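Home | Forums | Data & Training | Search

Sorting demos, can pick up: keep the messy ones?

tridico_8
Teleop set for the cup sort. Two paper cups, gray and yellow-green, tape stays put. Do I cut episodes where the held can smears like this? 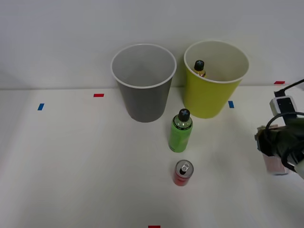
Last edited Friday

Wallham build, recording since June. My vote is cut, blurry frames taught our last policy nothing.

barrios
Disagree. Arm moves fast at test time too, so it needs to see that. Keep em.

nunano
Depends how many. Is the can upright in the grip on the others?

tridico_8
Upright in this one, base just off the table:

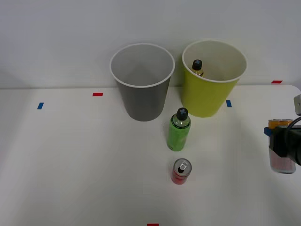
Post last changed 6:22 pm

I'd keep that without thinking. Its the fast ones I dont trust.

barrios
Then slow the operator down, dont throw out data. We dropped 2204 episodes once and regreted it.

nunano
Also log gripper state. Open fingers off to the side, can left alone, thats a usefull frame too

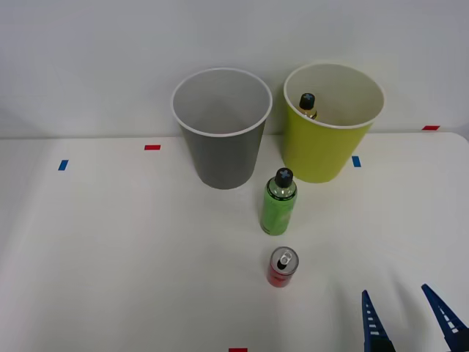 and people trim those first. Don't. Policy needs to know what "not holding" looks like.

tridico_8
ok keeping those. still cutting blur

barrios
your funeral

8 replies | 2 shares

Related threads
Tape marks vs printed mat
Bottle caps confuse my labeler
How long should one episode be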